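Metal bin on wood table, keeps scratching and sliding, what to put under it?

Posted in Workshop & Storage, August 2024

Candela Rivas
Ok quick one. I have an open gray metal bin, flat bottom, use it for sorting odds and ends on a pale wood table in the spare room. Blocks, offcuts, hardware, whatever. Every time I reach in and dig around the thing walks across the table and there's now a set of fine scratches in the finish. Also loud. Dark carpet in there so anything small that goes over the side is gone forever.

Tried a dish towel, slides worse. Tried double sided tape, held for a week and left gunk. Don't want to screw it down, I still carry it out to the garage on weekends.

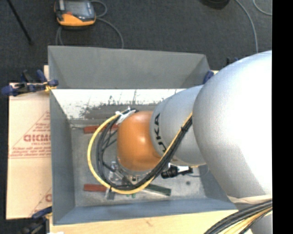 So what do people use? Cheap preferred. I saw a mat from Skuvico for $39 and that seems nuts for a piece of rubber. Also any fix for the scratches already there, table is only oiled I think, not varnished.

Ezequiel Robles
Shelf liner. The grippy foam kind with the holes, comes on a roll, any grocery store. Cut it a little smaller than the bin so the edges don't curl up and catch crumbs. I've got 2 layers under mine and it doesn't budge.

Before you put it down flip the bin over and run your finger along the bottom edges. If theres a burr that's your scratching. File it, then a bit of fine sandpaper. Wipe the table too, grit under the bin does as much damage as the metal.

For the noise put a piece of felt INSIDE on the floor of the bin. Small parts don't ring as much and are easier to pick up. Don't glue it, you'll want to shake it out.

Saturnino Mateos
get a plastic bin

Junhao Lü
Liner is fine but check it on a hidden spot first, some of the soft rubbery ones stain oiled wood if left for months. Mine left a waffle pattern in January, still there. Cork is safer. Thin cork sheet, cut to size, done.

Scratches: if its really oil, sand lightly with the grain, 2,000 is way too fine for this so dont bother, use 220 then wipe on the same oil. Let it dry overnite before the bin goes back. If water beads up hard on it and sits there its probably varnish and thats a diffrent job.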